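Home Reviews New Releases Series Guide Contact

Clundinico, Book One: my review

I picked this up on a Friday night thinking I'd read a chapter before bed, and I finished it at an hour I won't put in writing. What a book! If you like your romance dark, slow and set somewhere you'd never want to live, go get it.

Clundinico is a mountain town with one road in, and Wusex is the family that owns the road. Our heroine drives up in a dying Honda to settle her late father's debt, finds out the debt is a good deal bigger than the $2000 she has in her purse, and ends up working it off as the night bookkeeper in the Wusex house. You can guess who keeps wandering into the office after midnight. I guessed too, and I still grinned like a fool every time the door opened. 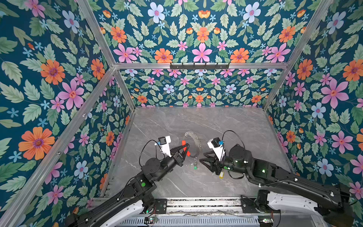

The banter is the best part. These two argue over everything (ledgers, firewood, whether she's allowed to move a chair) and every argument tells you a little more about what he's hiding. They don't kiss until chapter 31, and I wouldn't move it up by a single page. That chapter is so good I went back and read it again before going on.

I do have a couple of grumbles. The cousin's subplot gets dropped for a long stretch and then comes roaring back as if we'd been following it all along. And the first 3 chapters have a lot of town history in them, so hang in there if you're itching for him to show up.

It does end on a cliffhanger, a mean one. The second book, Dastska, is due in April and I've already ordered mine. I'm dying to know what was in that safe!

Heat level: medium, then very much not medium. Content notes are at the front of the book and they're worth reading, particularly if captivity plots aren't your thing.

Five stars from me, and I've moved it to the shelf by my bed.

Posted October 5, 2026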